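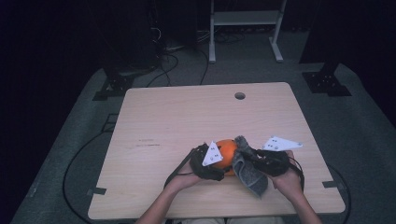 Sivesel Toy Library completes annual check of soft toys

November 22, 2020

The Sivesel Toy Library has finished the annual check of its soft toy collection and will resume lending from both of its branches next week. A total of 1,247 items were examined, of which 908 have been returned to the shelves without further work. The remainder will be repaired, cleaned again or withdrawn.

The check covers every stuffed animal, puppet and plush figure held by the library. Each item is laid on a table and turned by hand so that the seams, the stitching and any attached parts can be looked at from all sides. Eyes, noses and buttons are tested for looseness. Labels are read and compared with the catalogue entry, and any toy with a missing label is given a new library number.

This year the check was carried out in the ground floor room at Bririer House, which is carpeted and has good light for close work. The library wishes to thank Bririer House for the use of the room and its tables.

Particular attention to long pile

Toys with fur or long pile were examined separately from those with a smooth surface. Long strands can hide an open seam, and they hold dust for longer after cleaning. Several toys combine the two kinds of fabric, among them an orange plush with a short, velvety surface, a rounded bump at one side much like a snout, and shaggy grey faux fur over the top. In such cases the join between the two fabrics is checked along its full length, and the fur is parted with the fingers before the toy is passed.

Short-pile fabric is easier to inspect, but creases around raised parts such as snouts and ears are a common place for wear. Staff were asked to press gently on both sides of each toy and to look for filling showing at the stitch line.
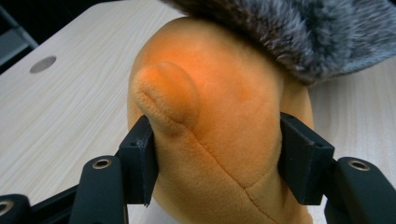

Repairs and withdrawals

Repairs will be made by the Zapata sewing group, which has worked with the library since March. The group expects to return the first 70 toys before the end of the year. Families who have reserved an item now awaiting repair will be contacted by letter and may choose a substitute in the meantime. Reservations will not be lost.

Toys that cannot be made safe will be withdrawn from the catalogue. Clean fabric and filling from these items will be passed to Zonine Textile Reuse.

Borrowing arrangements

Members may borrow up to 2 soft toys at a time for a period of three weeks. Toys should be returned dry and in the cotton bag supplied. Members are asked not to machine wash any item with fur, and to report loose stitching at the desk when the toy is handed back. No charge is made for ordinary wear.

The revised catalogue is available to read at both branches. Printed copies may be requested from the enquiry desk.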